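Materiales > Taller de cuidado textil > Unidad 3
Buscar en los apuntes Introduce un término Buscar

Unidad 3. Doblar y guardar prendas de punto
Apuntes de Fidel Escobar para el grupo del martes

¡Me encanta esta unidad! El punto tiene vida propia: cede, se estira, coge la forma del sitio donde lo dejas. Una percha le saca picos en los hombros en una temporada, así que en este taller los jerséis se guardan siempre doblados.

3.1 Antes de doblar
Vaciad una superficie amplia. La cama hecha va de maravilla, sobre todo si no tenéis una mesa de 90 cm de fondo. Sacudid la prenda con suavidad, cogida por los hombros, y mirad las costuras por los dos lados. Si hay bolitas, se quitan ahora (peine o maquinilla, sin apretar).

3.2 El doblado en rectángulo
1. Prenda boca abajo, mangas abiertas.
2. Un lateral hacia el centro, con la manga bajando en paralelo al costado.
3. El otro lateral, igual. Alisad con la palma, nunca tirando del borde.
4. Se dobla a lo largo en dos o en tres, según el hueco del cajón – con los muy gruesos, mejor en dos.

En casa practicad con el jersey más peludo que tengáis. Los de pelo disimulan mal las prisas: una costura torcida se marca en relieve y los bordes nunca quedan del todo rectos. Tampoco hace falta. Buscamos un rectángulo aproximado que se apoye plano, como el de esta prenda beige sobre la manta, con la costura que se curva hacia abajo en diagonal.
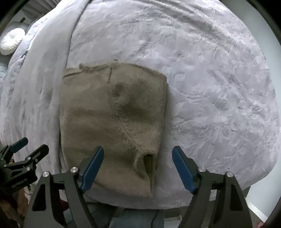 3.3 Guardar
Pilas bajas, lo grueso abajo. En un cajón de 50 cm de ancho suelen caber dos pilas, y si metéis las prendas de canto las veis todas de un vistazo, ¡probadlo! Para el cambio de temporada, bolsa de algodón y fuera plásticos cerrados.

Tarea: traed tres prendas de grosor distinto, dobladas de casa.

Materiales relacionados
Unidad 2. Lavado a mano y secado en plano
Unidad 4. Mantas y ropa de cama
Ficha 16. Zurcido básico con aguja lanera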